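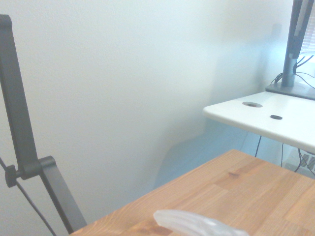
The wrist camera's view, with a fingertip poking in at the bottom.

Filed under: Robot Learning, How-To

I tried Marilou Galang's relabeling trick on our bottle task in September, and it's easy to copy!

Step 1. Record 20 demos by hand. Mix up your grasps — high, low, a bit crooked. I like a clear bottle with the arm holding it just off the wood.

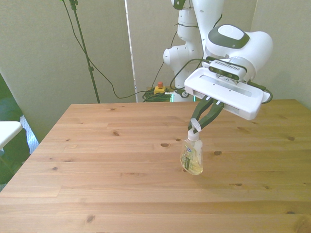

Step 2. Relabel the grasps
Mark the moment the fingers close, then shift that label back 6 time steps and retrain.
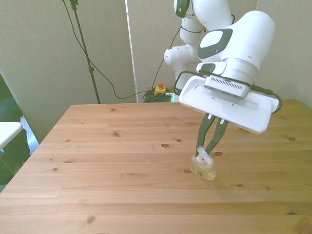 Relabeling helped my policy most on the approach. It used to close too early and miss. I score a grasp on the nozzle, with the bottle standing upright like this one, as a clean start. Misses fell from 6 to four per batch.

Related
Camera delay on the Zavach rig
Do you need 200 demos?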